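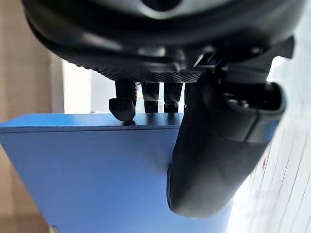
Started on the back room at last. It has been the place where everything without a home ends up, and I want it usable before December. I'm going to post as I go so I have a record of what went where. First decision was easy: the blue box stays out where I can reach it, and it holds whatever I haven't decided on yet. One box. When it's full I have to stop and deal with it.

Background for anyone new. We moved into the apartment on Cutow Street in the spring and the back room got whatever was left on the truck. Then it got the things from the hall closet while the hall was being painted. The hall was finished in June. You can guess the rest.

I've tried doing this twice before. Both times I pulled everything onto the floor, ran out of evening, and pushed it all back in a worse order. So the rule for this round is one area at a time, and an area has to be finished before I touch the next one.

Areas are: surfaces, the wooden unit, the shelf by the door, the floor. In that order. The floor is last because everything lands on it anyway.

Surfaces took under an hour. Mostly paper. I kept the lease, the two insurance letters and the instruction sheet for the heater. The rest went in recycling, including a pile of Stundent newsletters that I'd been saving for the recipes on the back page. I looked at three of the recipes and didn't want to make any of them.

Pens: tested every one on the back of an envelope. Anything that took more than one try went out. I now have a small handful of pens and they all write.

Cables are harder. I don't know what half of them are for. Bláthnaid Heffernan told me to tape a piece of paper to each one with the word "what" on it and the month, and if it still says "what" a year from now, out it goes. Doing that.

Bought a roll of 100 labels for the purpose. The glue is weak on anything curved, so for cables you have to fold the label over on itself like a little flag. They hold fine that way.

Things that went into the blue box in the first hour, from memory: a door key that fits none of our doors, a bag of curtain rings, one glove, the lid of a jar I like, a stack of photos from my aunt's 60th. The photos aren't really undecided, I just need an album for them.

Took a break for soup. If you're doing something like this, eat before you start the part with photos in it.

Next, the wooden unit. It's a Weren, bought secondhand from a man in the next building who was moving out and didn't want to carry it down the stairs. I paid 30 dollars. I've been meaning to look at the hardware on it ever since, and I figured I'd do that while the area around it was clear enough to stand in. 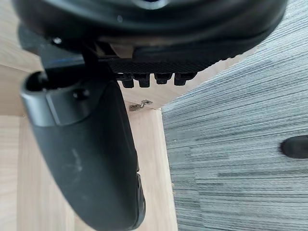 Small metal fitting near the edge of the pale wood. A bit worn.

I like the color of this wood a lot. It's pale and you can see the grain running up and down. The old owner told me never to put oil on it because it goes yellow, and I haven't tested whether he's right. I wipe it with a barely damp cloth and then a dry one.

The metal has dulled, and I thought about replacing it. Looked up what a new unit of this size would cost and the nearest match was 393 dollars, not including delivery. So the old one stays and I'll learn to like worn metal.

I asked at Paiva, the hardware store, whether they carry anything that matches. The woman at the counter said to bring a screw in with me next time, since the size is what matters and she can't tell from me holding my fingers apart. Fair enough. Screw is now in an envelope in my coat pocket.

Advice I got there for free: if a screw turns and turns and never tightens, take it out, put a bit of toothpick and wood glue in the hole, let it dry overnight, snap it off level and put the screw back. I've done this on a kitchen drawer before and it's still holding.

What's going in the unit, top to bottom. Top: papers we need once a year. Middle: sewing things and the tool roll. Bottom: heavy stuff, so paint, the spare tiles and the big dictionary.

Olga Salgado asked why a dictionary counts as heavy stuff and not as a book. Olga, you haven't lifted it.

Sewing things went from three tins to one. Two of the tins were mainly spare buttons in those tiny plastic bags that come with new shirts. For most of those I don't own the shirt anymore. Kept the plain white ones and the plain black ones and gave the others to Olga, who makes things for her niece.

Threw out a glue stick that had turned to stone and a measuring tape with the first inch missing. I remember now why the curtains in the bedroom are short.

Paint. We had four cans and I could only identify one. I brushed a dab from each onto a card, wrote the room on it once it dried, and taped the card to the lid. One matched nothing in the apartment. It must have come with us from the last place. It's going to the drop-off site, which takes paint on Friday mornings.

A question from the replies: do I use bins or dividers inside? No. I used to buy bins first and then try to find things to put in them. Now I put things where they go and live with it for a few weeks, and if something keeps falling over it gets a shoebox.

Another question: where do you put the thing you're going to return? On the doorknob, in a bag. If it's on a shelf I stop seeing it. There's a casserole dish of Bláthnaid's that I had for most of the summer that way.

The blue box filled up before I got to the shelf by the door, so I stopped as promised. Went through it with the radio on. Curtain rings went in with the sewing. Glove went out. Key went out, after I tried it in the mailbox and the basement door one more time. The jar lid I kept, because the jar is in the kitchen and I found it.

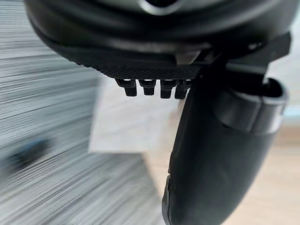

Back room, still working through it.

Shelf by the door. This is where the batteries live. I put the ones I'm sure about on the left and the ones I'm not sure about in a bowl, and I'll run the bowl through the tester tonight. In the old system they were all in one bag and I'd try them in the flashlight until something happened.

Light bulbs: we have several that fit a lamp we gave away. Offered them on the building's message board and somebody on the second floor took them within ten minutes. I should use that board more.

Also on the shelf, a candle I was keeping for a power outage. We've had two outages since the spring and I couldn't find the candle either time. It was behind the vase. It now has its own spot at the front with the matches next to it.

The vase went to the kitchen, where the flowers would be if we had any.

Floor. I left this for the next morning because my knees had had enough. In daylight it was less than I thought. Two bags for donation, one folding chair that goes on the wall hook, and a rug I'd been standing on for months thinking it was the spare. It's the good one. It goes in the front room.

The donation bags are by the front door. My rule is they leave the apartment within a week or I'm not allowed to buy anything for the house. I've broken that rule before, so I'm writing it down where people can see it.

Vacuumed. Then found the other glove, under the radiator. The first one was already in the trash, and I did go and get it back out, and it's been washed.

Left to do: album for the photos, take the screw to Paiva, the mystery paint, test the batteries. Cables get looked at again in a year.

A couple of people asked if I'd do the kitchen next. Not soon. The kitchen works, it's just ugly inside the cupboards, and I can close those.

Update on the batteries: most of the bowl was dead. Going to bed.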